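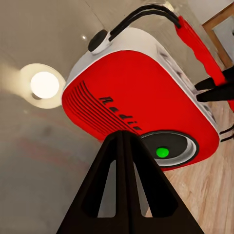
*Simulated view from the `radio-handle` task: red and white radio, two grippers, handle at the top.*

# Mabula Slip Set

Welcome! This is a small collection of simulated manipulation runs in which something goes wrong with the grasp. We were after clean pick-and-place data for Mabula and ended up with a very stubborn fault, and it taught us so much about our contact settings that we decided to release the bad runs on their own.

## What went wrong

The radio has a white body, a red front and a black carrying handle on top. Our policy was supposed to take it by the handle. In 44 of the 88 episodes it squeezed the side of the body instead, and the radio started to turn between the fingers. The wrist controller then tried to correct the turn, overshot, and made it worse (some of the spins are spectacular!).

Kibet Nyanda tracked down the cause in November. The collision mesh for the handle had been exported as a solid block, so the planner saw no gap to put a finger through and fell back to the nearest flat surface. On top of that, the torque limit on the wrist joint was missing from the Hirkemden config. The simulator never complained. On a real arm that second mistake could have hurt somebody, so please read the safety note before you reuse our config files.

## Contents

- `episodes/` – 88 runs, failed and clean, 24 frames per second
- `labels.csv` – one row per run: `clean`, `slip`, `spin` or `drop`
- `configs/broken/` – exactly what we ran, bugs included
- `configs/fixed/` – new handle mesh, wrist limit restored
- `scripts/replay.py` – plays back any run in Skoltano

To watch a failure:

```
python scripts/replay.py --episode 24 --config broken
```

## Safety note

Do **not** load anything from `configs/broken/` onto hardware. The arm at our Nomthorpe lab now refuses to start if a joint limit is missing, and we'd love to see that check everywhere. It took one afternoon to write, and you'll find it in `scripts/check_limits.py`.

## Known problems

- `slip` and `spin` overlap. We used 90 degrees of rotation as the cutoff, and a few runs sit right on it.
- Friction is the same for every part of the radio.
- Finger contact forces are noisy in the first few frames of each run. Skip them if you are training a slip detector.

## Changes

**2023-12-16**: relabeled the drops, added the fixed handle mesh, corrected the replay speed.

Found a failure we mislabeled? Open an issue with the episode number. Kibet reads them all and gets very excited about the weird ones.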